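Cube-and-stick work

From the Rivville Handbook of Play and Teaching Materials

Cube-and-stick work is a form of tabletop activity in which small coloured cubes and short, thin sticks are set out together on a tray and then sorted, counted, stacked or laid into figures. It is found in kindergartens, in the lower primary grades, in occupational therapy and in the home. The cubes are usually wooden. The sticks may be purpose-made counting rods, lengths of split bamboo, headless craft sticks or ordinary wooden matches, the last being the oldest and still the most widely recognized of the group.

The activity is known by several names. "Block and match" is common in older Canadian teachers' manuals, while therapists tend to write "mixed small-parts tray". In the Rivville school district the materials were for many years called simply "the blues", after the colour of the tray lining.

Contents
1 Background
2 Materials
2.1 Cubes
2.2 Sticks
2.3 Trays and linings
2.4 Cubes and matches on a dark ground
3 Activities
4 Safety
5 Storage and care
6 See also

Background

Solid cubes and thin sticks have long been kept in the same cupboard by teachers of young children. A cube stands for a unit and has weight in the hand; a stick stands for a line and has almost none. Early classroom sets treated the two as separate exercises, taken out on different occasions and put away before the next began. The practice of placing them on one tray developed gradually and has no single origin.

In Rivville the mixed tray is associated with the teacher Radwa Hamdy, whose pamphlet Small Things on a Dark Ground set out 41 exercises for children in their first year of school. Hamdy recommended that the two kinds of object be tipped out together and left as they fell, the child's first task being to look at them. Only afterward were the cubes to be touched. The pamphlet was reprinted several times and remains in use, although later editions omit the chapter on matchbox drawers.

The joiner's shop El Fassi supplied the first locally made sets. These were cut from maple offcuts and dyed in small batches, and the colours of surviving examples vary noticeably from one set to the next. Production later passed to Proltik, which standardized the colours and introduced the moulded tray.

Materials

Cubes

Cubes for tray work are generally small enough to be picked up between the thumb and one finger but too large to be closed completely inside a child's fist. Beech, birch and maple are preferred for their close grain. Softer woods dent at the corners, and a dented cube will not sit squarely on another.

The primary colours and green are usual. Painted cubes have an even, glossy surface that wipes clean; stained cubes show the grain and grip one another better when stacked. Many teachers keep both and do not mix them on the same tray, as children readily sort by sheen when they have been asked to sort by colour.

The Silska set, sold by Proltik, is of the painted type. The standard box holds 90 cubes, and a reduced box is offered for home use. Replacement cubes are sold by colour.

Sticks

The stick is any straight, light piece of wood of consistent length. Matches were adopted because they were cheap, uniform and already present in most households. The coloured head gives each one a direction, so that a match can be said to point toward something or away from it, and exercises involving left and right or near and far make use of the property. Plain sticks lack it, and teachers using them sometimes dip one end in food colouring.

Where real matches are kept for adult use, or for older pupils under supervision, they are stored apart from the cubes and brought to the tray only for the exercise. Craft suppliers also sell matchsticks without heads in bulk. These are bought by weight, and their length is less regular than that of boxed matches.

Trays and linings

The tray keeps the pieces within reach and marks the limits of the exercise. A shallow wall is sufficient to stop a rolling or sliding piece without hiding it from a seated child. Black and grey trays are the most common in institutional catalogues. Wooden trays with dovetailed corners are favoured in some private schools but are heavy when full.

The floor of the tray is often lined. Felt quiets the sound of falling cubes and holds sticks where they are dropped, an advantage in figure work and a drawback in sweeping exercises. Smooth linings are easier to clean. A dark floor is generally preferred to a pale one: unpainted wood stands out against navy or black and tends to disappear against cream.

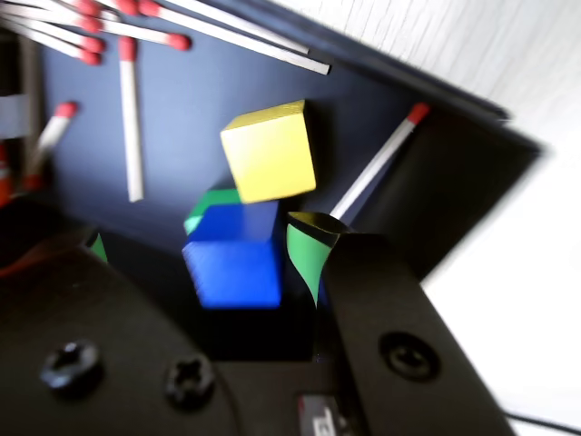 Cubes and matches on a dark ground

Against a navy surface the contrast between the two materials is considerable. The pale sticks read as lines, their red heads as points, and the yellow cube is the most conspicuous of the solids. Blue is more difficult. A blue cube on a navy ground depends on its gloss and on the difference between its lit and shaded sides to be read as a solid, and younger children frequently reach for it last.

Cubes that lie close together introduce the further question of overlap. When a green cube is mostly hidden behind a blue and a yellow one, only a strip and a corner may be visible from where the child sits. Hamdy's exercises treat the partly hidden cube as a subject in its own right. The child is asked to name what is there before moving anything, and then to walk to the other side of the table and name it again.

Tangled matches present a comparable problem in line. Sticks that lie nearly parallel are harder to tell apart than sticks that cross, and a stick whose headless end is nearer the viewer may be taken for a longer or separate piece. A cluster in the corner of a tray is therefore considered a more advanced arrangement than the same sticks spread across the middle.

Activities

Sorting. The simplest exercise is the separation of cubes from sticks. It is often followed by sorting the cubes by colour into dishes or onto squares of card. Sticks may be aligned so that all the heads face the same way.

Stacking. Cubes are built into towers, steps or walls. In mixed work the sticks are commonly laid across two towers as a bridge, and further cubes are added until the bridge gives way. Painted cubes slip sooner than stained ones.

Figure laying. Sticks are arranged into squares, triangles and letters, with cubes placed at the corners. Older pupils proceed to the traditional match puzzles, in which a figure is changed into another by moving a stated number of sticks. Collections of such puzzles are widely available; the appendix to Hamdy's pamphlet contains 19.

Lifting. Occupational therapists use the two materials to practise different grips. A cube can be taken with the whole hand or with the pads of the fingers, whereas a stick lying flat calls for a precise pinch or for the fingertip to be pressed on one end. Alternating between them within one tray obliges the hand to change its shape before each lift. Sessions are kept short, as fatigue shows quickly in the thumb.

Drawing from the tray. In some schools the arrangement is left undisturbed and drawn. The exercise is suited to rainy afternoons and is often scheduled in December, when the trays are brought out for the longer indoor recess.

Safety

Matches with striking heads are not suitable for unsupervised use by children at any age. Headed matches should be counted out and counted back in by the supervising adult, and boxes with a striking surface should be kept in another room. Broken sticks are removed at once because of the risk of splinters.

Cubes small enough to be swallowed are unsuitable for children under three. Chipped paint should be taken as a reason to retire the piece. The district guidance, last revised in June 2020, also advises against the use of cubes and sticks from different suppliers where the finish of either is unknown.

Storage and care

Cubes are stored dry, in a lidded box or a drawstring bag. Painted cubes may be wiped with a barely damp cloth and set apart from one another until dry; stained cubes are brushed and should not be wetted. Sticks are kept in bundles held with a loose elastic. Tight elastics bow the outer sticks over the course of a term, and a bowed stick rocks on the tray.

Felt linings collect dust and fragments of wood and should be lifted out and shaken. They are usually replaced after 6 years of ordinary classroom use, or earlier where the colour has faded along the side nearest a window. Trays are stacked only when empty — a cube left in the lower tray will mark the underside of the one above.

See also

Counting rods
Pattern blocks
Match puzzles
Sand tray
Pincer grip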